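合租屋例会记录（我记的，有偏心的地方大家在群里骂我）

时间：2023年2月28日，晚饭后
地点：Holine公寓，我们这层的公共客厅
出席：除了上夜班的那位，都到了。上夜班的那位提前在群里发了语音，我开会的时候外放了，算她半个出席。
记录：我。本来轮不到我，但是上次负责记录的人把本子落在Jillport的火车上了，所以这次临时换成我，打字，存在群文件里，谁都别想再弄丢。

先说一句，上次的记录没了，所以上次定过什么，全靠大家回忆。回忆出来的版本互相打架，我们光对这个就对了好半天。最后的办法是：凡是有人坚决说"没定过"的，一律当没定过，今天重新来。这样最省事，虽然我个人觉得有人趁机赖掉了一次刷油烟机，我不点名。

一、阳台的菜

这件事排第一，是因为提的人最激动。去年九月我们在阳台上种了一批小青菜和香菜，收成嘛，够下两回面。今年要不要接着种，种什么，谁浇水，讨论得比我想象中热烈得多。

主张种的一边说，阳台朝南，空着可惜，而且自己掐一把葱下来炒蛋，那个味道跟超市里冷柜躺了几天的葱完全是两码事。我同意，我就是这一边的。反对的一边说，上次说好轮流浇水，轮到后来根本没轮，就靠一个人在浇，其他人只负责吃。这话说得也对，我当时低头喝茶。

最后定下来：种，但是规模缩小。只种葱、薄荷和小番茄，小番茄是投票投出来的，辣椒以一票之差落选（支持辣椒的那位要求我把"一票之差"写进来，我写了）。土用去年剩下的，不够再去Teoh那家五金杂货铺买，他家的营养土便宜，就是老板娘爱聊天，去一趟得预留出半个晚上。浇水改成认领制，谁认领谁的名字贴在花盆上，死了就是谁的责任。薄荷我认领了，我知道薄荷最难死。

有人问薄荷能不能和葱种一个盆里。不能，薄荷会把别的全挤掉，我妈家的院子就是这么沦陷的。这条请大家记住，别图省事。

二、公共基金

每人每月交30块，继续。有人提议涨到40，理由是洗洁精、垃圾袋、卷纸都涨价了，月底老是见底。讨论了一会儿，结论是先不涨，先看看钱都花到哪里去了。我翻了一下小票，发现我们买垃圾袋的频率很惊人，同一个星期买过两次，都是不同的人买的，因为谁也没看柜子最上层。

所以从下个月起，买公共物品之前在群里吼一声，没人回就买，有人说"家里有"就去找。小票拍照发群里，不拍不报销。这条是全体通过的，包括以前从来不拍小票的那位，他通过得比谁都快，我很感动。

另外，上夜班的那位在语音里说，她不用公共洗衣液，能不能少交一点。大家的意见是她喝公共的茶叶喝得最多，抵了。她还没回复，这条先挂着，等她醒了再说。

三、厨房

厨房永远是重头戏。先说冰箱。冰箱分层上次到底定没定，三个版本，按前面的规矩当没定过。重新定：上面两层按房间分，下面一层公用，门架上的调料不分，谁都能用，用完了要说。抽屉里的蔬菜请写日期，写在胶带上贴着就行，家里有笔，笔在微波炉旁边那个饼干盒里，用完放回去，求求了。

然后是剩菜。剩菜放冰箱的上限是2天，过了由当周值日的人直接处理，不用问，不用内疚，也不许事后追究。提这条的人原话是"我不想再跟一盒不知道姓什么的土豆丝住在一起了"，我觉得说得很好，照录。

油烟机的事还是要说。滤网得拆下来泡，用热水加小苏打，泡到油能自己浮起来为止，别拿钢丝球硬刮，上回刮花了一块，房东来的时候我站在前面挡着，挡得很累。这个周末刷，人选抽签，签已经抽了，结果在冰箱门上。
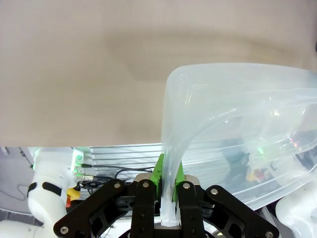
说到房东，她下个月要过来看一下热水器，具体哪天还没说，说是等Stostmont那边的维修师傅排出时间来。我们要提前想好一并跟她提什么，因为她来一趟不容易，提漏了又得等半年。目前收集到的有：卫生间的排风扇声音像拖拉机；走廊的灯按一下亮、按一下不亮、再按一下才亮；我房间的窗户关不严，冬天风从缝里进来，吹得窗帘一鼓一鼓的，我已经用旧毛巾塞了一个冬天了。还有人想提换沙发，被大家劝住了，先把修的东西修完，换的东西下回再说，一次要太多她会装没听见。

负责跟房东打电话的还是我，因为据说我的声音听起来"比较像按时交房租的人"。行吧。

四、安静时间

这一条本来以为两分钟就过了，结果说得有点僵，我尽量写得公平一点。

现在的约定是晚上十一点以后公共区域不外放声音。争的是周末要不要放宽。周末想看电影的一边觉得，平时上班已经够闷了，周五晚上在客厅看个片子还要戴耳机，那还看什么。另一边是周六早上要上课的，她说十二点听见枪战，一点听见片尾曲，第二天七点闹钟响的时候她想搬家。

说着说着声音就大了，后来有人去厨房切了盘橙子出来，大家吃了一轮，气氛好了很多。我建议以后开会直接先上水果，写进流程。

结论：周五周六放宽到十二点，但要提前在群里说一声片名和片长，太长的自己往前挪开场时间。周六有早课的那位有一票否决权，每个月可以用一次，用了就用了，别人不许摆脸色。她当场表示这个月先不用，攒着。有人问能不能攒到下个月一起用，不能，过期作废。

顺便提到门。关门的时候请用手带一下，我们这层的门都很沉，自己甩上去整层楼都震。这个不算决议，算请求。

五、客人过夜

原来的规矩是提前24小时说。有人觉得太死板，朋友临时错过末班车怎么办，总不能让人坐在楼下等到天亮。也有人说，她早上穿着睡衣敷着面膜出来，迎面撞上一个陌生人在用她的杯子，这个心理伤害谁来赔。

两边我都很理解，杯子那件事尤其理解，因为那次的客人是我表弟，我在这里再道一次歉，杯子我赔了，新的那个比原来的好看，这是杯子主人自己说的。

改成这样：正常情况还是提前24小时，临时情况在群里发一条，发了就算，但是要写清楚睡哪儿、几点走。客人用客用杯，客用杯是带蓝边的那几个，放在碗柜左边。连着住超过2晚的，要问过大家，并且出一份水电。没有人反对，也可能是因为那时候已经很晚了，大家都想睡觉。

六、春天大扫除

天慢慢暖起来了，被子该晒，纱窗该拆下来冲。我提议找一个大家都在的白天，一上午干完，中午一起吃火锅，锅底我出。一听有火锅，报名踊跃得不得了，刚才说周末要补觉的人也不补了。

分工先粗粗分了一下：纱窗和玻璃归个子高的；客厅地毯要抬到楼下拍，需要两个人，不要一个人逞强，上次逞强的结果是地毯和人一起从楼梯上滑下来半层；鞋柜大家各清各的，超过一年没穿的鞋请做个了断；走廊那一堆快递纸箱拆平捆好，楼下收废品的阿姨会来拿，卖的钱进公共基金，别笑，上次卖的钱够买一大瓶酱油。

阳台角落那辆没有主人的自行车，问了一圈，真的不是我们任何一个人的，可能是上一拨租客留下的。我去问房东，一起放进那个电话里问。在问清楚之前谁也不许骑，虽然轮胎也是瘪的，骑不了。

火锅要不要放香菜，分两锅，不讨论，这个话题禁止在例会上展开。

七、其他

Wi-Fi密码换了，新密码贴在路由器底下，不要再在群里问，群里有前室友没退。谁去把前室友礼貌地请出去，没有人愿意，最后决定干脆建一个新群，旧群留着叙旧用。新群我今晚建，名字先叫"薄荷不许和葱同盆"，有更好的再改。

楼下信箱的钥匙只剩一把，挂在门后的钩子上，拿了请放回去。谁最近路过Teoh的铺子，顺手再配两把，拍小票。

有人问能不能养猫。合同上写的是不能，问也是白问，但是大家还是聊了很久如果养的话叫什么名字。我没有记，太多了。

待办，我按自己记得的写，漏了的自己认领：
我：给房东打电话（热水器、排风扇、走廊灯、窗户、自行车），建新群，买火锅底料，浇薄荷。
抽到签的那位：这个周末刷油烟机。
管钱的那位：把上个月的小票理一理，下次开会讲。
认领小番茄的那位：去买苗，别买太大盆的，阳台放不下。
上夜班的那位：醒了回个话，茶叶和洗衣液的事。

下次例会等房东定了日子再约，争取放在她来之前。水果轮到抽中油烟机的那位以外的人带，他已经够惨了。

散会的时候锅里还有一点银耳汤，谁喝了记得把锅泡上。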